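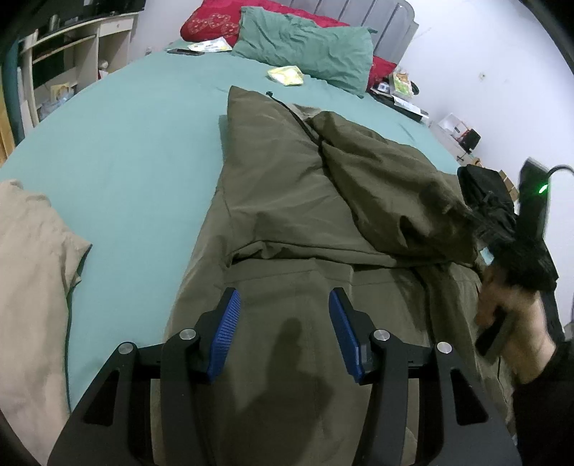 Photographing events in low light is mostly a matter of deciding in advance which errors are acceptable. The second photographer at Zora, a two-person studio covering weddings, engagements and company dinners, prefers to settle those decisions at home. "Suits are the hard part," the photographer says. "Faces you can light. A dark sleeve at the far end of a table gets whatever is left over."

The studio works from a written set of exposure limits. Indoors the ceiling is ISO 4000 on both bodies. Shutter speed does not drop below 1/60 for people standing still, and dancing is treated separately, with flash. "At 1/60 I expect to lose frames to movement. I shoot in short bursts and keep the one where the hands are sharp. If the hands are sharp the face usually is too."

Flash is kept off during ceremonies and speeches. At Villanueva, a converted grain store where the studio works several times each August, the ceiling is too high and too dark to bounce from. The photographer puts two small units on stands behind the top table, aimed at the side wall and set to low power. The wall is painted cream, so the light comes back warm, and white balance is fixed by hand before guests arrive. "Auto white balance changes its mind between frames. Fixing that afterwards takes longer than the edit."

Gundora, the other regular venue, has coloured LED strips that band at fast shutter speeds. Test frames are taken at 1/1000 to show the banding clearly, then the speed is lowered until it disappears. The result is noted for each room, as the strips in the bar and the dining hall behave differently.

Files are written to both card slots and copied to a drive before the studio leaves the building. A typical evening produces over 1000 frames. The last one, a retirement dinner at Gundora, was delivered as 222. Selection is done in Zokeck in two passes, the first for focus only and the second for expression, with no colour work until both are finished.

Asked what equipment might be replaced next, the photographer mentions light stands. "The clamps slip. I have tape on both of them at the moment."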